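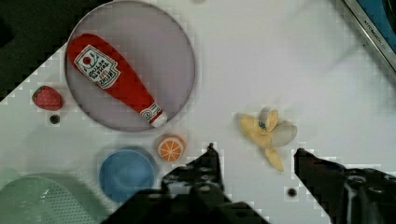

Frasco de ketchup de pelúcia e morango de brinquedo sobre mesa branca.

Catherine Imrie começou a costurar comida de tecido quando a filha mais velha passou a recusar quase tudo o que lhe punham no prato. Fez primeiro uma cenoura, depois um ovo estrelado com a gema presa por velcro. "A cenoura ficou torta e ela gostou mais dela do que do ovo, que me tinha dado o dobro do trabalho", conta.

Hoje dirige a Prikora, uma oficina de brinquedos de faz de conta com 5 costureiras, instalada no primeiro andar de uma antiga fábrica de botões. Vende sobretudo a jardins de infância e a ludotecas. O catálogo tem 26 peças, quase todas alimentos, e muda pouco de ano para ano.

A escolha do que entra no catálogo é feita com as educadoras. Em maio passado, a oficina emprestou caixas a vários jardins de infância e pediu que as devolvessem com notas. As crianças queriam pão, queijo e molhos. Os brócolos vinham quase como tinham ido. "Os adultos encomendam legumes e as crianças brincam aos restaurantes", diz Imrie. "Num restaurante há sempre alguém a pedir molho."

Cada peça leva duas costuras nas zonas de puxar, e os olhos de plástico foram abandonados no segundo ano. O enchimento é comprado à Halliday, em fardos, e cortado à mão. O tecido vermelho foi o mais difícil de acertar: o primeiro lote desbotou na máquina e manchou as fatias de pão de uma ludoteca inteira. A oficina substituiu tudo. "Foram 300 peças e um mês sem lucro. Desde então lavo uma amostra de cada rolo antes de pagar a fatura."

Imrie não gosta da palavra "educativo" nas etiquetas e retirou-a das suas. Diz que uma criança de três anos a servir sopa a um urso já está a negociar, a esperar pela vez e a inventar conversa. Também não acredita que a comida de brincar ensine a comer. A filha, que tem agora 21 anos, continua a não tocar em cenouras.

Para este ano está prevista uma caixa de mercearia com balança de pano, feita em conjunto com a Skinon, que trata dos cartões e das caixas. A data de saída ainda não está fechada. Falta resolver o fecho da caixa registadora, que nos testes as crianças abriam com os dentes.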